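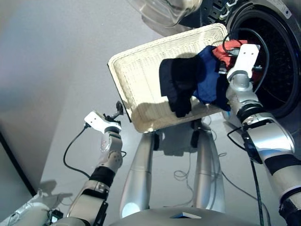
Clothes bank moves to Ikeo from August

The community clothes bank is leaving the church hall annexe and will reopen in August at Ikeo, the former carpet shop on the corner of Jindton Road. The last day for donations at the annexe is 31 July. Anything left outside after that date will have to be thrown away.

The new premises have a proper counter, two changing cubicles and a dry storeroom at the back. There is step-free access from the car park, and the first hour of parking is free. The buses that stop outside the library also stop opposite Ikeo.

What we can take

Clean clothing for adults and children, in any size, as long as it can be worn as it is. Coats, school jumpers and plain trousers go quickest. We are short of men's shoes in the larger sizes and would be glad of waterproofs before the autumn. Please tie shoes together by the laces and put small items such as socks in a clear bag.

We cannot take pillows, duvets, electric blankets or anything with a broken zip. Underwear must be new and in its packet. Worn-out cotton can go in the textile bin at the recycling centre – it is the green one next to the glass.

Last year more than 2000 items were given out, most of them between the start of term and Christmas. The storeroom at the annexe was full for much of that time and we had to turn donations away on several occasions. The room at Ikeo has 60 metres of hanging rail, so this should happen less often.

Collecting clothes

You do not need a referral letter. Come to the counter, say what you are looking for and take up to 5 items per person on each visit. School uniform does not count towards the limit. If you need something for an interview or a funeral, ring ahead and we will put a few things aside in your size.

Repairs

The mending table will move with us. Hems, buttons and small tears are done while you wait, and there is no charge – though a contribution towards thread is welcome. Zips take longer and need to be left with us. Please wash items before bringing them in and label them with your name and a phone number.

Opening times for the new premises will be in the next newsletter and on the noticeboard outside the library.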